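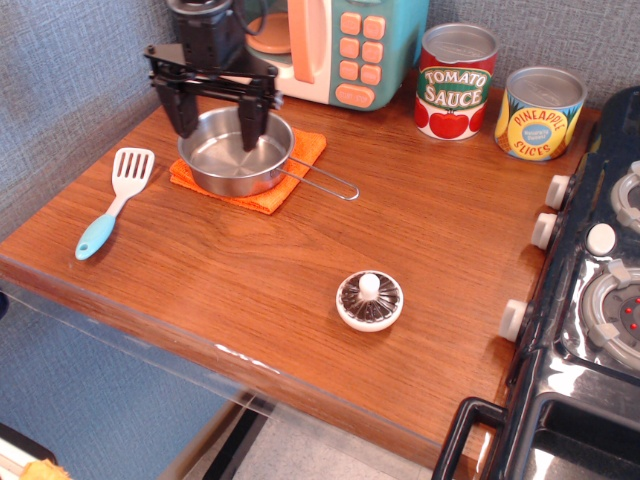
Carkisa Tabletop Manipulation Station

Two-finger gripper workcell for kitchen and household task sets

Overview
Specifications
What's included
Site planning
Budget worksheet
Ordering

Overview

The Carkisa is a single-arm tabletop station for labs and training programs that work on picking, placing and handling household items. It ships as a kit: arm, two-finger gripper, mounting plate, controller, emergency stop and cabling. You supply the table, the room and the objects, or you add one of our prop sets.

Prirkex builds the Carkisa in one configuration. Options are limited to finger pads, cable length, prop sets and the service plan. Customers who need two arms order two kits and a Flarnmont sync box.

The station is meant for light objects. Toy cookware, small steel pans, cans, lids, utensils, cloths and packaged goods are all within range. It is not rated for powered kitchen appliances, open flame, hot liquids or blades.

Specifications

Arm: six joints, table mount
Gripper: parallel, two fingers, black finish
Finger pads: smooth (standard) or ribbed (option)
Controller: separate enclosure, fits under the table
Cable run, arm to controller: 3 m
Warm-up time before calibration: 14 minutes
Kit weight, packed: 32 kg
Shipping: two cartons on one pallet
Mounting: four bolts through the tabletop, or clamp plate (option)
Warranty: one year, parts and labor

Full mechanical drawings are in the planning pack. Request the pack before you buy furniture. The clamp plate needs a clear overhang at the table edge and will not seat over a cable tray or a rolled steel lip.

What's included

Arm with gripper fitted
Mounting plate and bolts
Controller with power cord
Emergency stop on a separate lead
Smooth finger pads, two pairs
Calibration block
Printed setup guide

Not included: table, wall panels, computer, cameras, lighting, prop sets. The software license covers one controller and does not expire. Updates after the first year need the service plan.

Prop sets

Props are sold separately and are priced per set. The kitchen set includes a small saucepan, slotted spatula, lid, cloth, play food cans, and a toy stove and microwave. Colors and labels vary by batch. If your work depends on matching items across several stations, put all the stations on one order and tell us, and we will pack from the same batch.

Many sites buy their own props from a toy store or a restaurant supplier. This is fine. Keep spares of anything small. Lids and utensils go missing first, and a replacement bought six months later is often a different size. Thin wire handles bend if they are gripped off center many times, so plan to replace pans with that kind of handle more often than pans with a solid one.

Shiny metal is harder for most camera systems than matte plastic. If your budget allows for only a few props at the start, include at least one reflective pan and one soft item such as a cloth, so that you find any lighting problems before you have scheduled staff time around the station.

Site planning

Table. Use a rigid table that does not rock. A wood top works well and is easy to drill. Bolt the table to the floor or load the base if the arm will run at full speed. Folding tables are not suitable.

Clear space. Leave room on all sides for the full reach of the arm. The planning pack has a floor template you can print and tape down. Operators should be able to reset objects from the front without leaning under the arm.

Background. Fabric partition panels cut down on glare and on people walking through the camera view. Gray is a good default. Most office furniture dealers carry used panels at a fair price.

Power. One grounded wall outlet on its own breaker for the controller. Do not share it with a heater, a refrigerator or a laser printer.

Cables. Secure the gripper cable along the mount with enough slack for the wrist to turn. Tall props placed near the arm can catch a loose cable. Check this again each time you change the layout.

Network. Wired connection to the controller. Wi-Fi is not supported for control.

Staffing. One trained operator per station. Training is a single session and can be done at your site or at ours. Most operators can reset a kitchen layout and start a new run without help by the end of it.

Budget worksheet

The kit price is usually the largest line, but it is not the whole cost. Include these lines in your request:

Station kit
Prop set, plus a spare set
Table and panels
Computer and cameras
Lighting
Freight and liftgate delivery
Installation, if you want us to do it
Operator training
Service plan, years two and up
Finger pads, replaced every 300 operating hours

Finger pads are the item most often left out. They are inexpensive, but a station with worn pads drops smooth-sided cans and slips on pan rims, and the lost time costs more than the pads do. Ribbed pads last longer and grip metal edges better. Smooth pads leave fewer marks on plastic and are the better choice for printed labels.

For programs that run more than one shift, we suggest a second gripper kept on the shelf. Swapping a gripper takes a hex key and a recalibration. Sending one in for repair takes the station out of use until it comes back.

Schools and public labs can ask for a split invoice, with hardware on one and services on the other. Leasing is handled by Prendergast and has its own application. Lease terms include the service plan.

Lead time and delivery

Orders received by 5th July ship in September. Orders after that date go into the next build and are quoted individually. We do not hold stock of complete stations. Finger pads, cables and prop sets ship from stock.

Liftgate delivery must be requested on the order. The driver will not bring cartons upstairs or unpack them. Check both cartons for damage before signing, and keep the packing foam for at least the warranty period. Returned arms that arrive without the original foam are charged for new packing.

Service plan

The plan covers software updates, phone support during business hours, one preventive visit a year and loan of a replacement controller during repairs. It does not cover finger pads, props, or damage from collisions with fixed objects. The plan can be added at any time in the first year. After that, an inspection is required first.

Ordering

Send your shipping address, number of stations, pad type, mounting type and any prop sets to the sales desk. Quotes and planning packs are handled by Corey McPhee. For questions about table mounting, power or room layout, ask for Fletcher Paewai in applications.

Related items

Carkisa clamp plate
Carkisa ribbed finger pads, pair
Carkisa spare gripper
Flarnmont sync box
Kitchen prop set
Extension cable, arm to controller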